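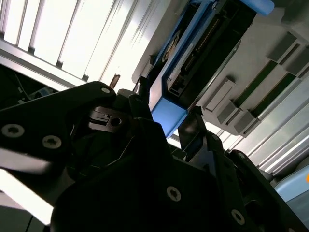
Most of what Ntombi Le Roux does for a living is decide how long a robot should wait. She writes the planning software at Damero, and she'll happily tell you (over a second cup of tea, if you let her) that the arm itself was the easy bit to buy. Her planner, which the team calls Dralora, has to work out where two black fingers can go without knocking anything on the way, and with a blue tray just ahead of them, a module in it with a row of small gold pins, and a grey rack of latches off to one side, there isn't a great deal of room for a lazy guess. So it doesn't guess once – it sketches 300 possible paths, throws out the ones that pass too close to something, and scores whatever is left.

The scoring is where the arguments happen. An early version loved the shortest path and would have the wrist twisting like somebody reaching behind a couch for the remote. The current one prefers a dull, roomy approach, and it slows down whenever the camera and the stored model of the bench disagree by more than 3 millimetres. Le Roux has replayed nearly 2,432 logged attempts to settle on that number, and she still isn't sure she likes it. She'd like to try a looser one in September, once the new colour calibration is in.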